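I met the armourer in the back room at Fairclough, where the kettle lives, and we'd got through a whole packet of ginger nuts before I remembered to switch the recorder on. So the first bit of this is from memory, sorry!

I'd come about the close helmet, lot 241, which goes under the hammer in January. The old catalogue had it down as German, mid 16th century, all of a piece. "Well, the skull is," I was told. "The visor's off something else. Good old visor, mind, but the pivots have been moved and you can feel the plugged holes with your thumb." I had a go and yes, you can, just behind the left pivot (I'd never have spotted it).

How much does that matter to a buyer? "Depends who's buying. A museum wants to know and then doesn't mind. A private chap sometimes minds a great deal." The helmet weighs 2334 grams on the Fairclough scales, which is on the light side for the type, and my host puts that down to hard cleaning. "Somebody in Victoria's day went at it with brick dust. You lose the hammer marks, you lose the edges of the roping, and you can't put them back."

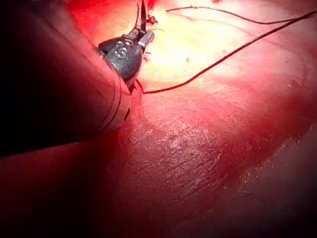

*Metal joint and gripper jaws, close up.*

We got on to rust, as you do. I keep a pair of gauntlets at home and I've been rubbing them with whatever oil was under the sink, and I owned up to it. There was a long pause. "Stop that. Wax, thin as you can get it, and cotton gloves every time." The Flullton collection, where the helmet spent 68 years in a glass case, apparently never waxed anything, and the inside of the neck plates shows it.

And the little stamped mark at the nape? Peteo, the dealers who sold it to Flullton, called it a Nuremberg mark. "I'd like it to be. It's rubbed. I can see half a circle and a stroke, and I'm not signing my name to half a circle."

I asked what else was on the bench. A pair of stirrups, a mail collar with almost 2 rows of brass rings left along the edge, and a burgonet for Getetti that needs its cheekpieces re-leathering. "That one's late already. Don't print that." I said I would, and got a laugh, and then the phone went.

December 28, 2023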